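Skiser loot tables – README

Hi all! These are the drop and crafting tables for Skiser, our little co-op dungeon crawler, and I'm thrilled to finally share them. There are 752 items in the main file, plus 136 recipes that only unlock in the Marikar zone. Each row has an item name, tier, colour and drop weight. Weights are relative, so they don't need to add up to 100.

Armour is my favourite part – we rebuilt it from scratch for August and it feels so much better to play!
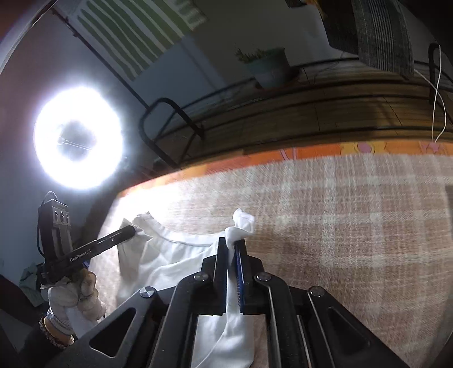 Anoma Ranasinghe asked whether boss chests should roll twice for groups of four, as solo players get the same odds for a lot less organising.

Great point, and it's going in! Set `group_rolls` to 2 in the boss file to try it early. Tier 13 is still a placeholder, so please don't balance a build on it yet.

Contact the Skiser team | © Plateo | Back to top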